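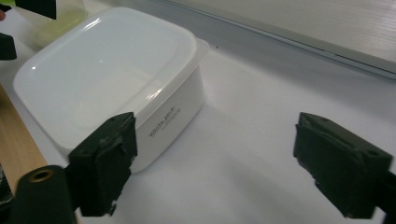
Storing Dry Goods at Home: Preparing, Filling and Labelling Containers

Flour, rice, oats and dried legumes keep their quality longest when they are held in closed containers, away from heat and light. The following procedure is issued to households taking part in the Wusadby pantry program and may be used in any home kitchen.

Before you begin

Set aside one container for each product. Lidded plastic, glass and metal containers are all acceptable, provided the lid closes evenly on every side. A square container makes better use of a shelf than a round one of the same height.

Step 1. Wash and dry

Wash the container and lid in warm soapy water and rinse both well. Pay attention to the underside of the lid, where flour collects. Leave the pieces apart on a clean tea towel overnight. Moisture left in a corner will cause clumping and, in time, mould.

Step 2. Inspect the product

Spread a cupful on a light-coloured tray and look for webbing, small beetles or larvae. Affected stock should be sealed in a bag and placed in the outside garbage. Flour that passes inspection may be frozen for 3 days before storage as a precaution against pantry moths. Allow it to return to room temperature in its sealed bag before opening.

Step 3. Fill

Pour slowly and stop a finger's width below the rim. Wipe the rim with a dry cloth, then press the lid down at each corner in turn.

Step 4. Label

Write the product name, the month of filling and the best-before date from the original package. Cooking directions may be cut from the package and taped to the back. Masking tape is suitable — it peels away cleanly at the next wash.

Step 5. Shelve

Place newer stock behind older stock. Keep containers off the floor and away from the oven, the dishwasher and any window that receives afternoon sun. Whole wheat flour and brown rice contain more oil than their white equivalents and should be kept in the refrigerator if they will not be used promptly.

Topping up

Do not pour new product over old. Empty the container, wash it as in Step 1, and use the remaining older product first.

Procedure prepared by Shaimaa Ramadan and reviewed by Bjarke Ragnarsson. Next review: October.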